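Kit swap returns to Fultholm with a record haul
6 February 2023

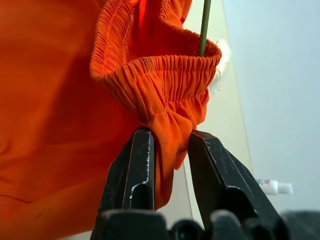
What a turnout! Fultholm's sports kit swap came back to the old Pritchard hall at the end of January, and families took home 500 items of clothing and footwear without spending a penny. That's 75 more than last year, and the queue was already past the bus shelter when the doors opened.

The idea is as simple as ever: bring what the children have outgrown, take what fits. Football boots went first (they always do), then swimming things and tracksuits, and by lunchtime the netball rail was nearly bare.

"I came for one pair of trainers and left with enough for all three boys," said Glenys Morris, from Helus Road. "I'm thrilled – and so is my bank account."

Organiser Elis Beddoe was still grinning as the tables were folded away. "We had people from right across the valley this time, and some lovely stuff, washed and ready to wear. Please keep it coming!"

A collection tin by the tea urn raised £75 towards hall heating. Anything left over has gone to Trultance Juniors, who start their spring season with two new under-nines teams.

The next swap is planned for the Easter holidays. Adult sizes are especially welcome, as are shin pads. Kit can be left at the library desk during opening hours.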